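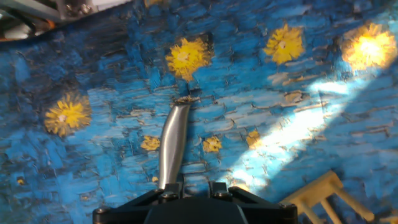
Jarosław Dudek asked after the August report whether we could say more plainly what the money buys, and whether the number of recordings means anything without the failed ones. I agree with him, so in this report I give both.

**Progress report, Toma work package 2**
Wednesday, December 6, 2023
Prepared by Teodor Sandu for Himorberg

In this period we collected 2345 demonstrations. Of these, 351 were rejected at review, mostly for wrong labels or for a late start of the recording. We keep the rejected ones in a separate folder, with the reason written by the reviewer.

The tasks are from the kitchen group: grasping a flat tool, lifting it, and placing it in a rack. We record on a patterned cloth as well as on plain surfaces. The model from the summer was trained only on plain backgrounds, and Ozan Akgül found that it lost the object when the background had strong colors.

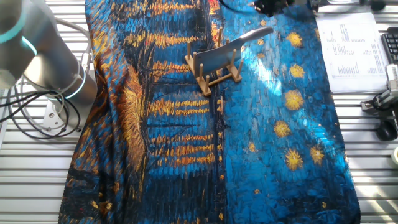 Labeling is slower than collecting. At the moment 457 accepted demonstrations still wait for their text instruction. Wanpen Chaimongkol has written a shorter guide for the labelers, with fixed names for the tools and free wording for the rest of the sentence. We hope this will also reduce disagreement between the two reviewers — before, one of them accepted "knife" for every blade and the other did not.

Direct sunlight remains a difficulty. We decided to keep such recordings in the set and to mark them, so that they can be left out in a comparison.

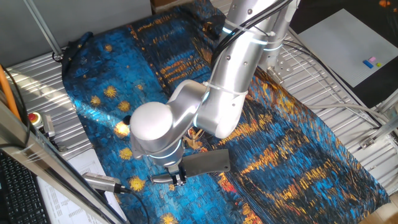

*Gripper holding a flat blade over the patterned cloth.*

For the next period we plan:

- to finish the labels that are waiting
- to train again with the marked recordings, and once without them
- to send the first data package to Cutordale for an outside check

The budget for labeling hours is nearly used. Valentin Sârbu will send a request for moving part of the travel money to this line, and we would be thankful for an answer before the next package starts.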